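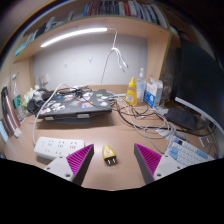
Last updated: May 27, 2024

Breddale has its closest council race in living memory, and what a night it was! With every ballot from the Lasside ward now counted, Cormac Moynihan has taken the final seat by 20 votes, out of 3514 cast across the district. Turnout was the best the town has seen for a local election, and the line at the Prikley Road polling place still ran out the door in the last hour.

Moynihan, a first-time candidate, ran on later bus service and a new footbridge over the river. He trailed for most of the evening until the mail ballots came in, around 400 of them, and they broke heavily his way. Cheers went up in the hall when the last batch was read out.

"I had my concession speech folded up in my pocket," he said. "I'm so glad I get to keep it there."

Sitting member Ó Conaill, who had held the seat for three terms, called to congratulate him and will not ask for a recount. The new council has 5 first-time members, its biggest fresh intake yet, and they will be sworn in next month. The footbridge plan is due for a vote in November.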